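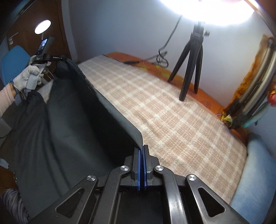 Ayman Shehata has been folding dark cloth for a living since he left school, first table linen, then stage drapes, and for the past few years the heavy blackout panels that Bondance rents out to halls and small theaters. He answers questions slowly and tends to correct the terms used in them.

"A panel is not a curtain," he says. "A curtain stays up. A panel goes up, comes down and gets folded, and the folding is where it wears out."

His method starts at the corners. Two people take the top edge, one at each end, and pull until the edge runs straight. Only then does anyone bring the corners together.

"If the edge is slack, the fold drifts. You get a finger's width of error on the first fold and a hand's width on the last one. Then it won't fit the bag, and somebody kneels on it."

Puckers along the edge are a common complaint from customers. Shehata blames the hem thread, which shrinks more than the cloth does in the wash. He has no cure for it other than steam and a second pull – "and you pull along the edge, never across it."

The Bondance store holds 147 panels, the largest of them 94 pounds with its chain in. Each one is folded lengthwise 3 times before it is rolled. Shehata keeps a card for every panel and writes down each outing. The oldest card, for a panel bought from Tahiri, shows 868.

Dark fabric has its own problems. Lint shows, and so does the shine left by bare hands on a crease. He asks his crew to wear knitted gloves and to change them when they turn gray.

Asked whether a single person can fold a large panel, he thinks about it for a while.

"On a clean floor, yes. I did it in May with one of the small ones. It took most of my lunch break, and I had to do the second fold over."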